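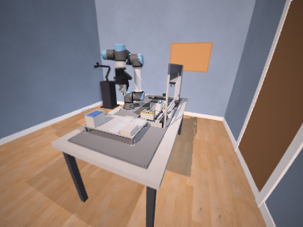
실내 드로잉 기초 4주차 강의 노트
주제: 2점 투시와 깊이감

지난주에는 복도와 골목을 1점 투시로 그렸습니다. 소실점 하나로 그만큼의 깊이가 나온다는 게 참 신기했지요! 이번 주에는 몸을 조금 틀어서 방을 비스듬히 바라봅니다. 소실점이 두 개가 되면 그림에 갑자기 공기가 들어옵니다. 제가 이 과목에서 제일 좋아하는 주차예요.

1. 눈높이선부터
종이에 가장 먼저 긋는 선은 눈높이선(지평선)입니다. 서서 보는 방과 바닥에 앉아서 보는 방은 가구가 똑같아도 전혀 다른 그림이 됩니다. 눈높이보다 낮은 수평면은 윗면이 보이고, 높은 수평면은 아랫면이 보입니다. 선반이 여러 단 달린 책장을 하나 골라 단마다 어느 면이 보이는지 확인해 보세요. 눈높이와 딱 맞는 단은 선 하나로 납작해집니다.

2. 두 개의 소실점
직육면체의 한 모서리가 우리 쪽을 향하면, 왼쪽으로 가는 변들은 왼쪽 소실점으로, 오른쪽으로 가는 변들은 오른쪽 소실점으로 모입니다. 세로변은 그대로 수직으로 둡니다. 두 소실점은 같은 눈높이선 위에 있어야 하고, 너무 가까우면 모서리가 칼날처럼 뾰족해집니다. 점 하나쯤은 종이 밖으로 나가도 괜찮습니다. 책상에 마스킹테이프를 붙이고 그 위에 점을 찍으면 됩니다.

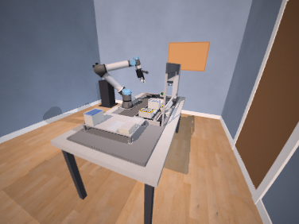 그림 4-1. 비스듬히 놓인 탁자. 상판의 폭이 멀어질수록 좁아진다.

3. 길이는 어떻게 줄어드는가
같은 간격이라도 멀어질수록 좁게 그려야 합니다. 감으로 줄이지 말고 대각선을 쓰세요. 사각형에 대각선 두 개를 그으면 만나는 점이 투시상의 중심이고, 거기서 수직선을 올리면 면이 정확히 반으로 나뉩니다. 창살, 타일, 마룻널, 계단까지 전부 이 방법 하나로 해결됩니다. 처음 맞아떨어질 때의 그 짜릿함이란!

연습 A: 폭 1580mm짜리 장식장 Sirov의 앞면을 네 칸으로 나누어 2점 투시로 그리기. 문짝 두께는 생략합니다. 제한 시간 40분.

4. 다리와 바닥
가구가 공중에 떠 보인다는 질문이 매번 나옵니다. 대부분 다리 끝의 위치가 문제입니다. 다리 네 개가 바닥에 닿는 점을 먼저 잡고, 그 점들을 이은 사각형도 상판과 같은 소실점으로 보내세요. 가려서 안 보이는 다리까지 연하게 그려 두었다가 나중에 지우면 됩니다. 시점이 높고 가까워서 내려다보는 각이 커지면 세로변도 아래쪽으로 모이기 시작하는데, 이건 3점 투시라서 6주차에 따로 다룹니다.
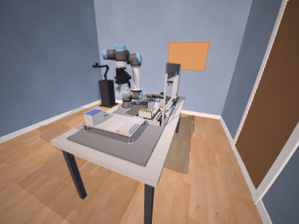 그림 4-2. 방 안쪽으로 물러나는 긴 탁자. 먼 쪽의 다리가 훨씬 작게 보인다.

5. 명암 세 단계
선이 맞았으면 면을 셋으로 나눕니다. 윗면은 종이색 그대로, 빛을 받는 옆면은 중간 톤, 나머지 옆면은 어두운 톤. 연필은 2B 한 자루로 충분합니다. 바닥 그림자는 물체에 닿는 곳이 가장 진하고 멀어질수록 풀립니다. 얇은 판 밑이나 가구 밑의 좁은 틈은 과감하게 눌러 주세요. 그 어두운 띠 하나로 무게가 생깁니다.
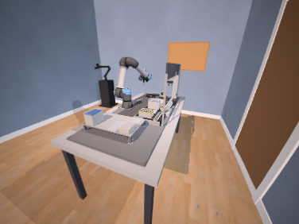
벽과 바닥의 색은 그다음입니다. 먼 벽은 채도를 낮추고 살짝 밝게, 가까운 바닥은 대비를 조금 더 세게 잡으면 선 없이도 거리가 느껴집니다. 수채를 쓰는 분은 벽을 한 번에 넓게 칠하고, 마르기 전에는 손대지 마세요. (정말 참기 힘들지만요.)

과제
자기 방의 한 구석을 2점 투시로 그려 옵니다. 종이는 Trimel 스케치북 크기면 되고, 소실점과 보조선은 지우지 않고 제출합니다. 가구는 두 점 이상, 그중 하나는 다리가 보이는 것으로 고르세요. 제출 장소는 Cadero관 537호 앞 서랍입니다.

다음 주 준비물: 30cm 자, 트레이싱지, 이번 과제의 복사본 한 장. 원과 타원을 시작하니 둥근 컵도 하나 가져오세요.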